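I bought the Fagerlund kitchen shelf in July, after my neighbour Telma Henríquez recommended it to me. It cost 820 crowns and it arrived in one flat box with 12 screws.

## Assembly

I needed one evening. The instructions are only drawings, and drawing 4 is printed too small. I put one side panel upside down and had to begin again. The screws are good and they did not lose their shape.

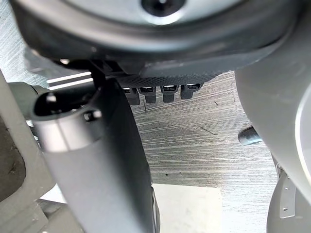
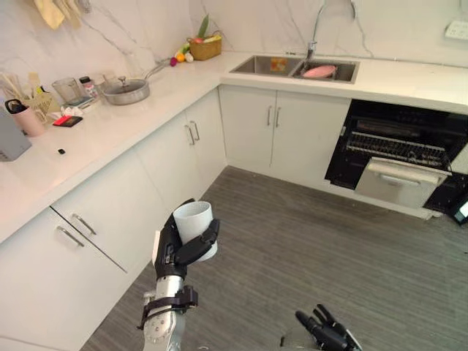

## Daily use

The shelf stands straight and it carries my plates, two heavy pots and all the flour. The lacquer is easy to clean, but turmeric leaves a yellow mark if you wait until morning. The lowest level is too low for oil bottles. I wrote to the shop about this and Cristóbal Domínguez answered politely that a taller model is planned.

## Would I buy it again?

Yes, but in the wider size. For a small kitchen I find the price fair.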